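4.2 Gripper setup and upkeep

The memory swap cell at Rantala was built to take RAM modules out of used desktop computers and put tested ones in. Each case lies open on a fixed plate, and one arm does all the handling. The arm carries a two-finger Damemov gripper with a small camera at the wrist.

Finger alignment was the main source of lost time. The fingers were set with a steel gauge at the start of each shift and checked again after every 32 modules. If the gap between the fingertips differed from the gauge at either end, the finger screws were loosened, the fingers were pressed flat against the gauge, and the screws were tightened in two passes. The job took 8 minutes when the gripper stayed on the arm. The linkage pivots were cleaned and oiled every 500 cycles. In April we moved the wrist cable to the outside of the bracket after it had rubbed through twice.

Grip height also had to be set for each case model. A module held too near its end can tilt between the fingers, and the arm must then correct the angle before it reaches the slots (Figure 5). 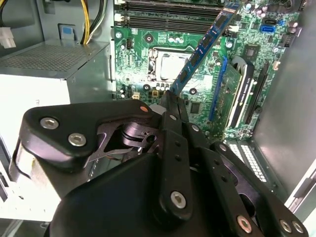 Figure 5. Wrist camera view of the gripper holding a blue memory module by its lower end inside an open case. Two empty memory slots are at the top of the board.

Comments

grinell_shop: Do you retighten the finger screws cold or after a warm-up run?

Brondel reader: We oil ours more often than that. Which oil did you use?

Contact the authors | Copyright Rantala | Back to top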